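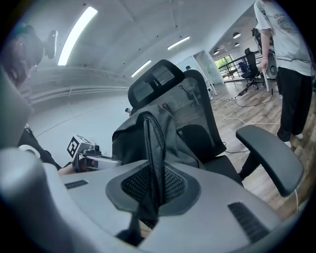

Two night audits in a row at a property that had moved its check-in desk into the bar, writes one former reviewer, taught her to read the fire plan on the back of the door before she read the minibar list. Most of the work is of that kind, and applicants should expect it.

## Field reviewer, design hotels (contract)

Suvarna publishes a rated guide to small and mid-size hotels selected for architecture and interior design. The current edition lists 309 properties. We are hiring 2 field reviewers for the next edition, one for coastal routes and one for inland routes.

### Scope of work

- Stay one night at each assigned property, booked under your own name and paid with a Suvarna card.
- Complete the standard form (22 sections) within 30 hours of checkout.
- Measure and record room dimensions, window area, bedside light levels, and noise at the pillow with the street-side window closed and then open.
- Note all departures from the room category as sold, including view, bed size, and bath fittings.
- Write a text of 180 to 240 words for print. House style excludes superlatives and the first person.

Reviewers do not identify themselves to staff at any point before checkout. Upgrades, if offered, are declined. If an upgrade can't be declined (for example, the booked category is oversold), record the original category, the room assigned, and the explanation given at the desk.

### Assignments

Routes are issued monthly, starting in April. A route has six to nine stops. The first coastal route ends at Zondthorpe, where three converted warehouses are due for a second rating. The first inland route covers Mernotetti and the valley south of it. Travel between stops is by public transit where a daily service exists; otherwise a compact rental car is approved in advance.

Sections 14 through 17 of the form cover accessibility and must be completed at the property. Estimates from floor plans or hotel websites are not accepted.

### Requirements

- Published writing or technical reports on buildings, interiors, or lodging. Send two samples.
- Working knowledge of a sound level meter and a light meter. Meters are supplied.
- Valid driver's license.
- No paid work for a hotel, hotel group, or booking agency in the past three years.
- Availability for at least one full route per month, including weekends.

A degree in architecture or design is useful but not required. Photography is handled separately and is not part of this contract.

### Terms

Pay is a fixed fee per completed form, with a half fee for a revisit limited to sections 1 through 9. Lodging, transit, and one evening meal per stop are covered. Receipts are filed in Jatum, our expense and scheduling tool, and must be uploaded before the fee for that stop is released. Forms returned for missing measurements are not paid until corrected.

### How to apply

Send a résumé, the writing samples, and a one-page assessment of a hotel room you have slept in during the past year, with dimensions, to the Suvarna editorial desk through the contact form. Use "Field reviewer" and your preferred route type as the subject. Selected applicants complete one paid trial stay before a contract is issued.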